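Kiprono Okoth has spent most of his working life on paint for interior walls, first at Mutiso and now as head of coatings at Gresside, the Balport firm that makes trade emulsions. His subject is matt finishes and why they mark so easily.

"A matt paint is mostly powder with just enough binder to hold it together," he says. "Rub it and you polish the high points. People call that a stain, but nothing has been added."

Gresside tests each batch with a wet scrub of 200 strokes. The older Prernutus formula lost its finish at about 80. Okoth regards both figures with some caution, as hallway walls are mostly rubbed dry, by coats and bags.

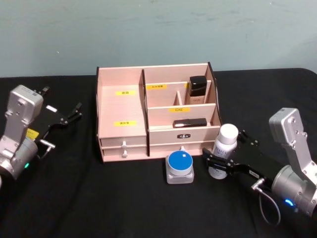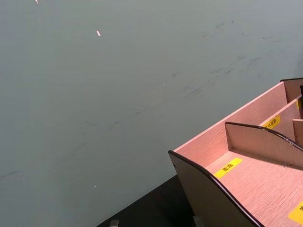 Okoth's advice on cleaning is brief: a soft damp cloth, no detergent at first, and no circular rubbing. He judges any smooth matt surface by looking along it from a low angle. The grey one in the second picture has faint dark scuffs and thin streaks running mostly one way, and he would try a corner of such an area before touching the rest.

The next formula, batch 449, goes on trial in May. "It will be slightly shinier," he says. "Customers will complain about that instead."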